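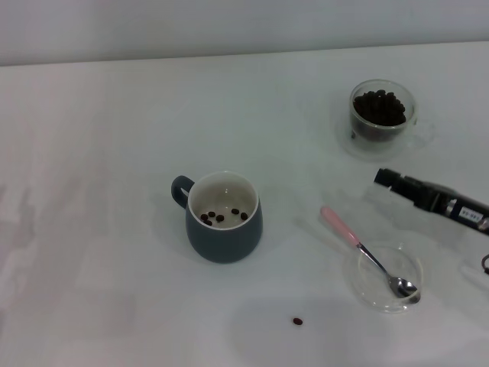

I've been meaning to write about my grandmother's letters for months, and the kettle's on and the house is quiet, so I'm going to do it now, in pieces, and you'll have to forgive me if I wander a bit.

She moved from Staledville to Westville when she was newly married and didn't know a soul there. Her best friend, Aurora Bettencourt, stayed behind. So they wrote to each other! For decades. Mostly about soup and shoes and whose roof was leaking.

My cousin Ayana Kassa found Aurora's half of it in a hatbox last December, 255 letters, tied up with kitchen string in bundles that made sense to somebody once. We have been reading them over the phone to each other ever since, usually at 9 p.m. when her kids are down.

What gets me is how little happens in them. Aurora spends two whole pages on a coat she didn't buy. She goes back to the shop the next week (it's in the next letter) and still doesn't buy it. By the third letter I was so invested in that coat I nearly called Ayana at midnight.

And the handwriting! It starts out very upright, very schoolgirl, and then she gets a job at the Brostell post office and it starts leaning over and hurrying along. You can tell which ones she wrote on her lunch break, because they stop short and just say "must run, love to all, A."

There is one from the year the river came up that I've read maybe more than any other. She only mentions the water once. The rest is a recipe for plum cake, with a note that the oven at the new place runs hot so take off 50 degrees. I made it. Mine sank in the middle but we ate every bit of it.

A few of you asked how we're keeping them. Feven Abdella, who used to do paper repair for the library in Collet, was kind enough to sit with us for a whole afternoon. Take off the string, she said. No tape, ever, not even the fancy kind. Store them flat, in folders, somewhere you'd be comfortable sitting yourself, so no attics and no basements.

She also told us to write down who's who while there are still people to ask, and that's been the loveliest part. I called Pylyp Shevchuk, who lived across the hall from Aurora for years, to ask him about a "Mr. P." who keeps fixing her radio. Well, it was him! He laughed so hard he had to put the phone down.

We're still missing my grandmother's side of it. I know she wrote back, since Aurora is forever answering questions I can't see. "Yes, the blue one." "No, he never did." I'd give a lot to know what he never did.

So if anybody reading this has family from Staledville and a box they haven't opened, would you take a look for me? Her name was Ayana Kumsa, same first name as my cousin, and she always signed with a big looping K.

I've got 7 letters left that I haven't read and I'm going very slowly. Ayana says I'm being silly. I'll read her one tonight.

Contact | Copyright | Back to top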